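Table-Setting Practice at Birkside and Hanthorpe
Progress report to the funder, second period
Prepared by Jeanine Van Hecke, 21 Oct 2020

1. Where the work stands

The grant pays for practice places and tableware for adults who are relearning how to lay a table and serve themselves a meal. Both sites are now running. Birkside opened in May and Hanthorpe followed once the second room had been painted. Between them the two sites have held 45 practice sessions in this period, against 20 in the first.

Most of the increase is at Birkside, where sessions now run in the morning as well as the afternoon. Hanthorpe is still mornings only. The room there is shared with the sewing class and the tables have to be cleared by noon.

2. The place setting

In the first report we said the settings were too full. A person sat down to a plate, a bowl, a cup, three pieces of cutlery and a napkin, and many stopped before they had started. Cor Postma, who leads the sessions at Birkside, asked if we could cut this back and build it up again over several weeks. We have done that. The first stage now uses a tray, a placemat and one piece of cutlery, and the other items come in one at a time. 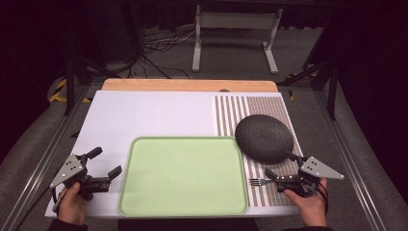
The trays have been the simplest purchase so far. We wanted one color throughout, plain, with a rim that a person can find by touch, and we wanted it to stand out from whatever was under it. The light green tray on a white board does this well, and the striped mat beside it gives the fork a place of its own to the right. At Hanthorpe we first tried a white tray on the same kind of white surface, and two people with poor sight set their cups down half on and half off it. Those trays have gone back to the kitchen, where they are used for bread.

The placemats took longer. The first set was plain cotton and slid when anyone leaned on the table. They also had to be ironed. The striped ones we use now were chosen by the people in the sessions from samples passed around the room. Some of the staff thought stripes would be distracting, and we will keep an eye on that, but so far the stripes have been useful for lining up cutlery. Cor tells people to pick a stripe and keep to it.

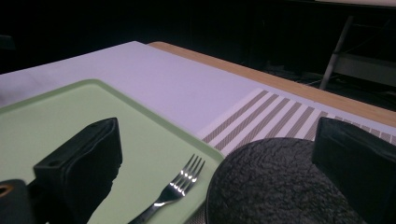
We have kept to ordinary cutlery. The thick-handled sets in our original proposal were tried for three weeks and are kept in the cupboard for those who need them. Most people asked for the kind they have at home. Forks come first in the order of practice, then spoons, then knives. A few people at Birkside have moved on to knives. No one at Hanthorpe has yet.

3. Spending

We spent 1251 on furniture and boards, all of it from Hendriks, who delivered late but did not charge for the second trip. Trays, mats and cutlery came to 766. A small part of that was for Brarnen mats that did not suit us, and we have asked for a credit. Nothing has been spent yet from the line for printed guides.

We would like to move what is left in the furniture line to tableware. The boards are holding up well and we do not expect to replace any before the end of the grant. Forks, on the other hand, go missing.

4. Problems

Storage at Hanthorpe is not solved. The trays stack neatly enough, but the mats curl if they are rolled up and there is no shelf deep enough to lay them flat. For now they are kept on top of the piano.

Attendance at Birkside dropped for two weeks when the bus route changed. It has recovered. We also lost one session leader and Cor has been covering her group along with his own. 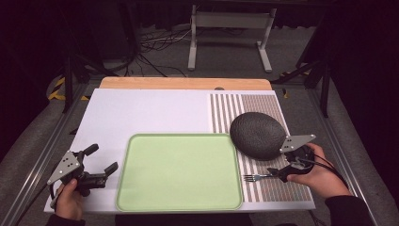

5. Next period

Cups and water jugs will be added at Birkside first, with Hanthorpe to follow when the shelf is up. We plan to write the printed guide for use at home - one sheet, large type, one setting per side. A draft will come to you before it goes to the printer.

We are also looking for a replacement session leader for two mornings a week. The post is budgeted and needs no change to the grant.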